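Introduction to Food Service Operations
Handout for Week 4: Receiving, storing and rotating stock
Prepared by Helmi Peltonen

Please read this handout before Monday. We will not have time to go through all of it in class, and the second half of the class is used for the storeroom exercise. Bring a pen and the blank stock card from last week.

1. Where we are in the course

Last week we looked at purchasing: how a kitchen decides what to order, and how the order is written so that the supplier cannot misunderstand it. This week we follow the goods from the back door to the shelf. Many students find this topic dull at first. I understand that, but most of the money a small kitchen loses is lost between the delivery and the cutting board, and it is lost quietly.

In this handout I use the word "stock" for everything you keep to cook with. Cleaning products are stock too, in the accounting sense, but they have their own rules and we will take them in October.

2. Receiving

Receiving means checking the goods before you sign for them. Your signature says that you accept the delivery as it stands. After that it is much harder to get a credit from the supplier.

Compare three papers: your order, the delivery note and, if it comes with the goods, the invoice. They should agree on the item, the size, the quantity and the price. When they do not agree, write the difference on the delivery note and ask the driver to initial it. Do this also when the driver is in a hurry. A polite sentence is enough: "I will only be a moment, I need to check the cold items."

Always check in this order:

Frozen goods
Chilled goods
Fresh produce
Dry goods

The reason is simple. Frozen and chilled food is losing its quality while you stand there, and flour is not.

For produce, open the carton and look below the top layer. Growers and packers are human, and the best fruit is often on top. With capsicums, press near the stem, where softness begins. With leafy vegetables, look at the cut end for brown colour. With potatoes, look for green skin and smell the bag.

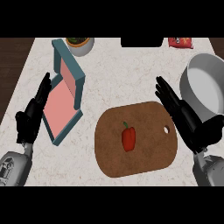
Weigh what you buy by weight. If the carton is heavy, weigh it full, then weigh the empty carton and take that away. The weight of the packaging is called the tare. A carton with a tare of 500 grams does not sound important, but if you receive two cartons a day for 100 days, you have paid for 100 kilograms of cardboard. In class we will calculate what this means at the price of tomatoes.

3. Storing

Every storeroom needs a plan that a new person can understand on the first morning. I have worked in kitchens where only one cook knew where the lentils were. When she went on holiday, we bought lentils again.

The basic rules for dry storage:

Keep everything off the floor, so that you can sweep and mop under it.
Leave a gap between the shelf and the wall so the air can move.
Put heavy items low and light items high.
Keep food away from cleaning products, in a separate room or cupboard.
When you open a bag, move the rest to a container with a lid, and label it.

In the cool room, raw meat and fish go on the lowest shelves and ready-to-eat food goes above them. If something drips, it should not drip on food that will not be cooked again. This is the rule that inspectors look at first, and it is also the rule most often broken at the end of a long evening, when someone pushes a tray into whatever space is free.

Not all produce belongs in the cool room. Tomatoes lose flavour in the cold. Onions and potatoes want a dark, dry place, but keep them apart from each other, as they spoil faster side by side. Bananas turn grey. Basil turns black — many students learn this with an expensive bunch.

4. Rotating

You will hear the letters FIFO in every kitchen. They mean "first in, first out": what came first should be used first. In practice you put new stock behind old stock. This takes a little more time at delivery, because the old stock has to come forward before the new can go in.

There is a second rule, FEFO, "first expired, first out". It is used when the dates do not follow the order of arrival. Suppose you receive yoghurt on one day, and the next delivery has an earlier date on the lid. By FIFO you would use the first delivery. By FEFO you use the second, and this is the better choice. For anything with a use-by date, follow FEFO.

Please remember the difference between the two kinds of date. Food past its use-by date must not be served. Food past its best-before date may still be good, but the quality is no longer promised by the maker.

5. Worked case: the Conwood storeroom

Conwood is a small lunch café. It buys dry goods from Sasima and produce from Wannasri. The owner complains that her food cost is rising, although her menu and her prices are the same.

When we look at her papers, we find the following. The Sasima deliveries arrive at 11.30 am, when the kitchen is busiest, and the notes are signed without checking. The Wannasri cartons are not weighed. Rice is poured from the new bag on top of the old rice in the bin, so the oldest rice is always at the bottom and is never used.

Think about these questions before class:

Which of the three problems would you solve first, and what would it cost her?
How would you ask a supplier to change the delivery time? Write the sentences you would use.
What should be done with the rice bin this week, and what should be done every week after?

6. Reading

Chapter 2 of the Pirow workbook, the pages on stock cards. You may leave out the part on computer systems — we return to it later in the course. If you have an older copy, the page numbers are different but the headings are the same.

If you miss the class, collect the exercise sheet from my tray and hand it in with the next one.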